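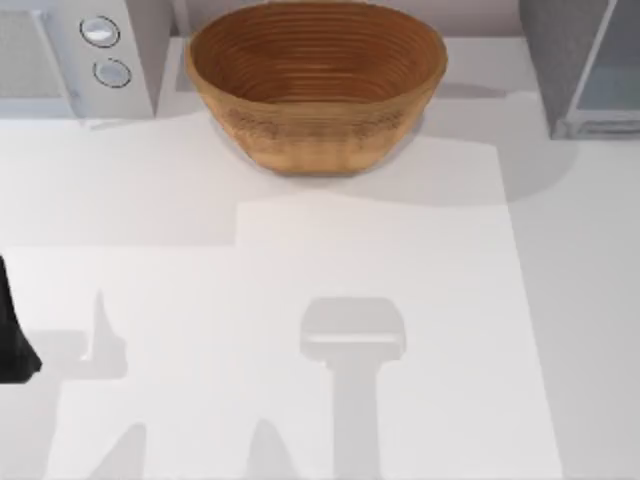

Speaker notes, Polgate Library evening talk, March 2024
"What my grandmother's recipe cards left out"

Hello everybody, thanks for coming out. Check the mic works at the back. If you're on the left by the radiator and it gets too warm, just move, I won't be offended.

Start with the shoebox. I inherited 1,011 recipe cards from my grandmother, and I know the number because my cousin and I sat down one wet July and numbered every single one in pencil. (Pause, people usually groan.) I expected to cook my way through them. Well! Card number 23 is the one I want to read you, and it's the whole reason I got hooked on this.

READ CARD 23 SLOWLY:
"Mottram loaf. Flour, enough. Yeast from Ackroyd's. Water as for Tuesday. Bake till right."

Let them laugh. Then read "water as for Tuesday" again.

So what was Tuesday? I spent most of a winter on that. I asked my mother, who said it meant lukewarm. I asked my aunt, who said it meant milk and water, half and half, and that my mother never listened. They still don't agree and Christmas was a bit tense.

Next bit, why the cards are like that. She wasn't being secretive. She wrote them for herself, and she already knew how to make bread. A card was there to jog her memory, the same way I write "call about gutter" on an envelope. If you found that envelope in sixty years you'd have no idea which gutter.

Now the Trornside story. Don't rush it like last time.

Trornside is the village where she grew up, and the baker there was Marjorie Ackroyd. She kept an order book, and the family let me look through it at their kitchen table with a cup of tea parked well away from the pages. 600 names in that book! Half of them are crossed out and written in again, so I'm guessing people fell out with her and then wanted bread. My grandmother's mother is in there, down for two loaves and "barm, small jug."

Barm! That's the "yeast from Ackroyd's." It was a liquid, a frothy starter you carried home in your own jug, and it behaves nothing like the dry packets I'd been using. I'd made that loaf over and over and it came out like a doorstop every time, and there was the answer in somebody else's handwriting.

ASK THE ROOM: who has a recipe at home with a word in it they don't understand? Take three or four. Somebody always has "a moderate oven." Somebody may have "butter the size of an egg." If it goes quiet, tell the one about the pudding cloth.

Practical part, keep it moving.

If the person who wrote the recipe is still around, go and cook with them. Don't ask them to write it down, just stand there and get in the way. Weigh things before they throw them in. My neighbor thought she used a cup of sugar in her plum cake and we weighed it and, oh dear, it was nearly two.

Copy the stains and the margins too. Card 23 has "not for Dad" on the back and I'd have missed it if I'd only typed up the front.

Write down who told you each thing, even when they contradict each other. I have both versions of Tuesday in my file, with initials.

Mention Cavotia here. That's the sharing site our group set up for scanned cards, and we're up to 1,682 of them. You can search by ingredient or by village. The search for "lard" is very popular. Sign-up sheet is by the door, bring your cards in an envelope and we'll scan them while you wait.

Questions. Likely ones: can I taste the loaf (yes, it's on the side table, the butter is salted), did I ever settle Tuesday (no, but I use milk and water, don't tell my mother), do we take cards in other languages (yes please!).

Hand back to the librarian by ten to nine. Collect the bread knife.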